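The Tomstead Bus

Philomena McGrath had been writing to her brother-in-law every Sunday for so long that the postmistress at Tomstead kept the right stamps by for her, and would have worried if a Monday had gone by without the thick cream envelope coming over the counter. The letters were never about anything much. They were about the rain, and the price of a decent marrow, and whether old Mrs Sirkov had forgiven the vicar for changing the tune of her favourite hymn (she hadn't, and said so at the church door every week).

But on Sun 12 March she sat down at the kitchen table with a proper piece of news, and found she couldn't begin.

'Dear Idris,' she wrote, and then got up and made a pot of tea, and looked at the garden for a while, and came back to it.

The news was that she was going to sell the house. She had known it since the winter, really, since the morning she'd stood at the foot of the stairs and thought of all 13 of them as one might think of a difficult relation. The Ó Dálaigh boy had been round to look at the roof and had been very kind about it, which was worse than if he'd been rude, and he had written 1,279 on the back of a seed packet and pushed it gently across the table - and that was only the one side.

'Dear Idris,' she read again. Idris Kneath had carried her sister over the doorstep of that house, 43 years ago, and knocked his elbow on the frame so hard that he had to be given brandy. He had planted the pear tree. He would say it was quite all right, and then he would go very quiet, and there would be no letter for a fortnight.

So she told him about the hymn first. Then the marrows. Then, on the third page, in a sentence with hardly any commas in it, she told him about the house, and said that the pear tree would need looking at in April and perhaps he would like to come on the bus and do it himself, while there was still a bed to put him in. 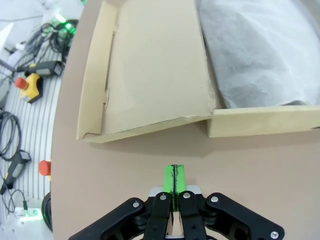

Green, held upright between black fingers.

She licked the envelope before she could think better of it, put on her good coat, and walked down to the box by the bus stop, where she stood for quite some time reading the timetable.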